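Small Textiles: Folding and Storing Printed Cotton Squares
Nasmont Household Bulletin, Mar 31, 2020

The linen room at Widuddale now holds 300 printed cotton squares, used as napkins, tray covers and bread wraps. Most complaints received over the winter concerned creasing along the old fold lines and prints coming out of storage faded on one side. Both problems come from how the squares are folded and stacked, and the procedure has been revised as follows.

Work on a smooth, light-colored surface. Dark tables hide lint, and textured ones drag on the hem. Turn the square print side down and flatten it from the center outward with the palm. Corners that have curled in the dryer should be pulled diagonally, one pair and then the other, before any fold is made. If the hem still puckers, the thread has shrunk more than the cloth, and the square goes to pressing.

To open out a bunched square, take it by one edge and raise it until a fold of fabric comes clear of the table. Move the grip along that edge to a corner, find the neighboring corner, and let the weight of the cloth do the rest. Shaking is quicker but throws lint onto anything nearby.

Fold in half, then in half again, and stop. The earlier method used 3 folds, which gave a compact stack but put a hard ridge through the middle layers. Quarter folds take up more shelf width and the stacks lean less. Alternate the closed corner left and right as the stack grows, to a maximum of 41 squares.

Sort by print before folding. Fruit prints and dotted prints have been washed on separate cycles since June, the red grounds having bled in two early loads. Unfolded squares wait in open plastic bins with rounded rims, which do not snag. Keep the bin beside the table and fill it no more than halfway, so that the cloth at the bottom is not pressed into new creases.

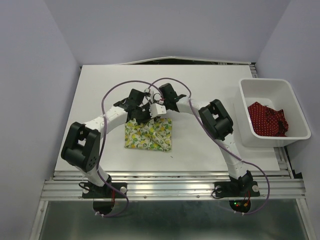 Andreadis wrote in after the last issue to say that quarter folding works for napkins but is wrong for bread wraps, which should be rolled: "A wrap with a cross pressed into it never closes properly around a loaf. Roll it on the bias and it will." The point is accepted for wraps in daily use. Those going into storage for more than a month will still be folded, as rolls do not fit the Stoltex shelving.

Replacement hem tape is in the second drawer. Use the narrow width only.

Nasmont Household Bulletin | Contact the editor | Copyright 2020 Nasmont | Back to top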